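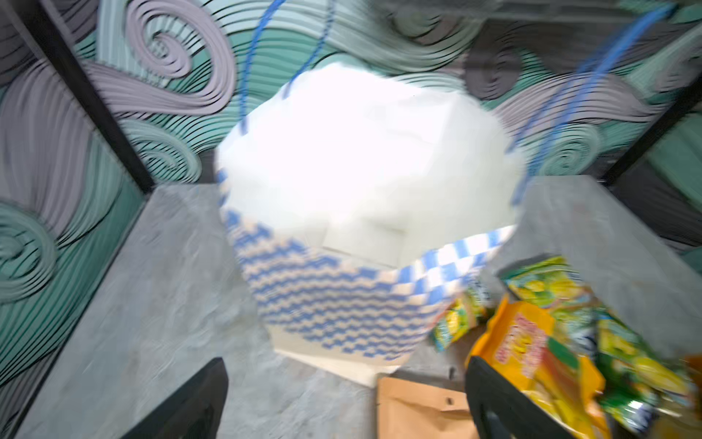
4. The dropped-load fault

4.1 What we were told

The Murkodham handover notes say the arm "releases early on soft handles". That sentence was copied into our project plan, then into our interim report in March, and by the time I took over the fault log everybody treated it as a finding. I went looking for the test behind it and could not find one. There is a log of 524 pick attempts from the previous group, but the column for handle type is blank for most of it.

So the first thing I did was stop using the phrase. A drop is a drop. Whether the fingers opened early, or closed badly in the first place, is a separate question, and the old log can't answer it.

4.2 The incident

On 25th December the arm was left running an overnight routine with no one in the building. The plan had been approved on the grounds that the cell was closed and the loads were light. At cycle 300 the controller recorded a grip loss while the load was in the air. It did not stop. It went on to the place position, opened the fingers on nothing, recorded a successful place and began the next cycle.

It carried on like this until cycle 1798, when the wrist touched the dropped load on the way down and the force limit finally tripped. Every cycle in between is marked as a success.

I think this matters far more than the drop. We had been quoting a success rate from that same field since the start of the project.

4.3 Possible causes

Renato Vergara's view is that the finger pads were worn and the strap slid out. He may be right. The pads were changed before anyone measured them, so there is no way to check now, and I would not put his explanation in the conclusions.

The second suggestion was the Drullus driver update. I rolled it back and repeated the routine. Grip losses still happened, and with the update put back they still happened. The driver does not look guilty to me, though one repeat each way is thin evidence.

The third is the place check itself. In the Humphreys script the result is set by the fingers reaching their open width. Nothing asks whether they were holding anything beforehand. This one I could show on the bench: with the load taken away completely, the script still returned a success every time I ran it.

4.4 What was changed

The script now reads finger width after the lift and again before the place. If the width has fallen to the fully closed value at either point, the arm holds position and raises an alarm. Grip loss is now a stop condition. Before, it was only a log entry.

Unattended running has been withdrawn. Dorent offered us a light curtain, which we turned down. It would have kept people out of the cell, but there were no people in it that night and the arm still ran on with a fault recorded.

4.5 What I still don't trust

A width check will miss a thick handle caught by its edge. The fingers will be apart, the check will pass, and the load may go a moment later. Woven bags and baskets with narrow straps worry me for the opposite reason — a thin strap held properly gives a width very close to fully closed, so we could get false alarms and someone will be tempted to loosen the threshold.

The full record has 3009 cycles in it. I have left the original success column in the appendix, marked as unverified, and no rate has been worked out from it. The earlier figure in the interim report should be disregarded.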